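卓上イーゼルと白木の板

イーゼルは絵を描くための道具ですが、所有している時間の大半は、たたんだりしまったり探したりすることに使われます。絵がほとんど出てこないギャラリーになりました。絵を見たい方は、別のページの「Durnbridgeの水路、描きかけ」へどうぞ。あちらもあまり進んでいません。
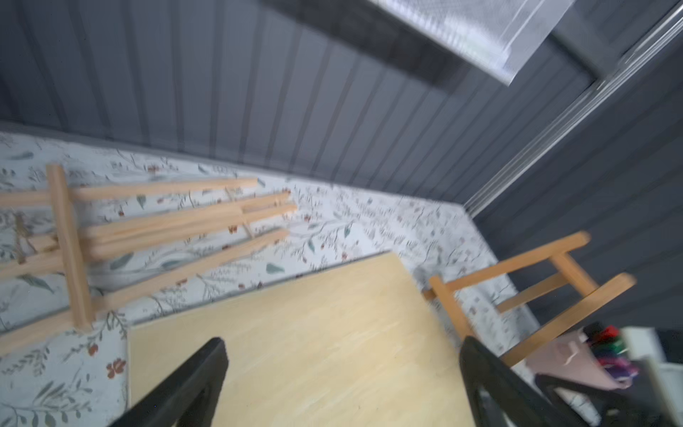 たたんだイーゼルと板、それから淡いピンクの袋に入ったマーカー。脚はたたむと束になり、どれがどこの脚なのか持ち主にもわからなくなります。

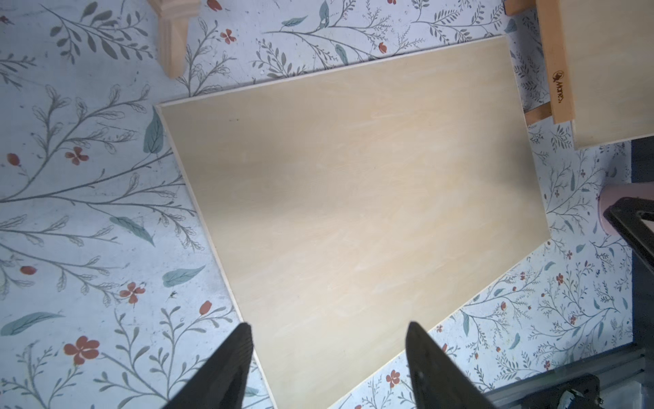
板の隅に、小さな黒っぽい点がひとつ。まっさらな板ほど、こういうものに目が行きます。右上のイーゼルには Mont Marte のロゴ。
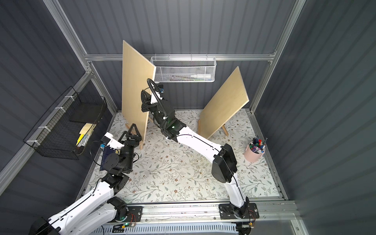
イーゼルに載って向かい合う二枚の板。お見合いの席のような間合いですが、どちらからも話を切り出す気配はありません。

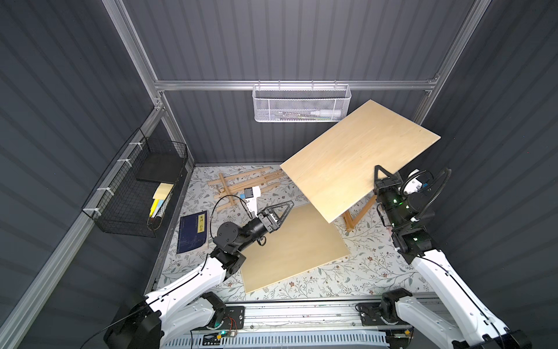

卓上イーゼルの置き場所については、長いこと考えてきました。うちの棚は奥行きが46センチあり、買ったときは何でも入ると思っていたのですが、入るのは脚を完全に閉じたものに限られ、完全に閉じるには蝶番の機嫌をうかがう必要があります。結局、棚の上段は画用紙に明け渡し、イーゼルは机の上で寝かせておくことが増えました。すると今度は小物の居場所がなくなります。そこで役に立つのが、壁や枠に取り付けるかごです。最後の写真の奥に掛かっている白い網のかごは、浅くて幅があり、ペンのような細長いものを寝かせておくのにちょうどよさそうな形をしています。左の黒いかごのほうは白い結束バンドで留めてあって、余った端があちこちを向いたままです。私も自宅のかごを同じ方法で留めましたが、端はいまだに切っていません。切ろうと思うたびに、はさみがかごの一番奥にあるのです。

黄色い付箋も、同じ黒いかごの小さな入れ物に見えています。付箋は画材かと聞かれれば、私の場合は立派な画材です。構図の候補を書いて板の端に貼り、三日もすると床に落ちています。拾ったときには何の候補だったのか読めません。それでも次の一枚を書きます。

板の話もしておきます。キャンバスではなく板に描くようになったのは二月、Fedorukという額縁屋の店先で、端材の板が一枚500円で箱に立ててあったのがきっかけでした。店の人は下地を塗ってから描くようにと親切に教えてくれました。私はうなずき、帰宅して、そのまま描きました。絵の具は木目に沿ってきれいににじみ、水路を描いたつもりの一枚は、雨の日の縞馬のような仕上がりになりました。以来、下地は塗っています。二回塗って、乾かして、軽くやすりをかける。やすりの粉は机の上の布に残らず落ちるので、布は外してから始めるのがおすすめです。外した布をどこに置くかは、また別の問題になります。

ただ、下地を塗る前の板を眺めている時間は嫌いではありません。二枚目の写真のように、淡い木目がうっすら流れているだけの面を見ていると、余計なことをしないほうがいいのではという気持ちになってきます。その気持ちに従った結果、うちには何も描いていない板がかなりあります。来客には「準備中」と説明しています。

イーゼルのほうは、最初に買ったのがAtotwoodの卓上型で、値段は2000円でした。安いだけあって軽く、軽いだけあって、力を入れて塗ると後ろへ歩いていきます。机の端まで歩いたところで一度落ち、下の受け木が欠けました。木工用ボンドで直したのですが、直した側のほうが丈夫になってしまい、今は反対側が心配です。次に買ったのがSkarkanoの角度を変えられるもので、送料込みで3815円。角度は五段階と書いてありますが、使うのは真ん中の一段だけで、残りは店で動かしてみたときの楽しみだったと思うことにしました。

二台を並べて使う、というのも試しました。片方に見本、片方に描く板を置くと、首を振るだけで見比べられて大変効率がよいはずでした。実際には、見本のほうが明らかにうまいという事実を数秒ごとに確認することになります。三枚目のように向かい合わせに立てるのは、その点では賢い並べ方かもしれません。少なくとも、板どうしで見比べてもらえます。

机に敷く布についても、少しだけ。私は長らく無地の布を使っていましたが、汚れると逃げ場がありません。写真のような草花の柄なら、小さな赤茶の点がひとつ増えたところで実のひとつとして通せます。緑の絵の具を落としても、葉だと言い張れるでしょう。問題は青です。うちの柄物の布には、植物図鑑のどこにも載っていない鮮やかな青い花が一輪、手前の端に咲いています。

マーカーは板の裏に日付と題を書くのに使っています。表の絵の具より裏のマーカーのほうが発色がよく、裏返して飾ったほうが部屋に合うと言われたこともあります。なお、キャップの色を信じて選ぶと、たまに中身が違います。私が前にキャップをはめ間違えたせいなので、メーカーに苦情は言えません。赤のつもりで「水路・朝」と書いたら紫で、朝なのか夕方なのかわからない題になりました。

たたみ方の覚え書き。まず板を下ろす。次に後ろの脚を寝かせ、受け木を畳み、最後に横木の位置を直す。この順番を守れば指は挟みません。私は毎回、受け木から始めます。

次の更新では、Durnbridgeで買った筆立てを載せる予定です。筆はまだ一本も立っていませんが、定規と耳かきはもう入っています。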